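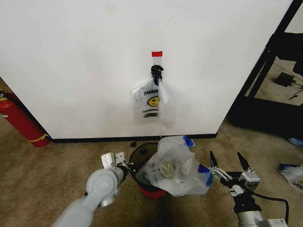 Notas para la charla – visita al laboratorio de manipulación de Imora
9 de mayo. Duración prevista: 16 minutos, más preguntas.

Saludo breve. Agradecer a Annag Halliday la organización de la jornada de puertas abiertas y a Laurier Vachon los datos de los ensayos. No repetir la historia del laboratorio, viene en el folleto.

1. Planteamiento

La tarea de la demostración es el cambio de bolsa de una papelera con dos brazos. El repuesto está colgado de un gancho en la pared y la papelera se apoya en la moqueta, al pie del panel. Cada brazo lleva una pinza distinta. Insistir en ello: las trayectorias de la izquierda no se pueden reflejar sin más a la derecha, y el planificador (Clumard) trata cada pinza con su propio modelo de contacto.

La dificultad está en el plástico. Una bolsa translúcida y arrugada da bordes falsos en profundidad, cambia de forma al tocarla y tapa el aro de la papelera. Si alguien pregunta por simulación: sí, se usa para los brazos; para la bolsa se trabaja con datos reales.

Pausa. Pasar a la siguiente.
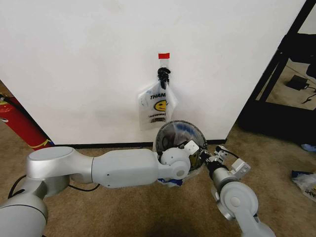

Brazo izquierdo sujetando el objeto redondo junto a la pared; pinza derecha abierta, a poca distancia.

2. Coordinación de los brazos

Explicar el reparto de papeles: un brazo fija, el otro manipula. El reparto no está programado de antemano, lo decide la política según la posición inicial de la papelera. Mencionar las 60 sesiones teleoperadas que sirvieron de base y que Laurier filtró antes de entrenar. Se descartaron 7 por pérdida de sincronía entre brazos.

Dato para quien tome notas: casi 69 segundos por ciclo completo en la última versión. No compararlo con una persona, la comparación ocupa toda la ronda de preguntas (ya pasó en julio, en Ondon).

Recordar que el control de fuerza está limitado por software. Los visitantes se quedan detrás de la línea aunque los brazos estén parados.

3. Extracción y agarre

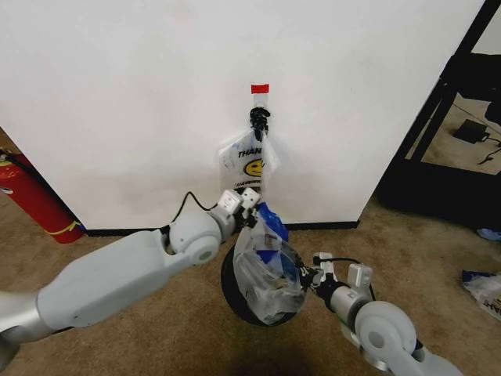
El agarre de la bolsa llena se evalúa con dos criterios: que el plástico no se desgarre y que el contenido no salga durante la elevación. El segundo falla más. La causa habitual es un agarre demasiado cerca del borde, con la boca de la bolsa abierta. Imai, el módulo de percepción, estima la zona de agarre a partir de la silueta – funciona razonablemente con bolsas opacas y peor con las transparentes.

Decir con claridad lo que queda pendiente:
– abrir una bolsa nueva sin intervención del operador;
– ajustar el plástico al aro en todo su contorno;
– recuperar una bolsa caída al suelo, lejos de la pared.

4. Demostración en directo

Ceder la palabra a Annag, que maneja la consola. Si el primer intento se detiene, no reiniciar el sistema: volver a la postura de reposo y repetir desde ahí. Comentar en voz alta cada fase solo cuando haya terminado.

Preguntas. Las de presupuesto, a Annag. Las de licencia de los datos, a Laurier. Dejar en pantalla la dirección de contacto hasta que se vacíe la sala.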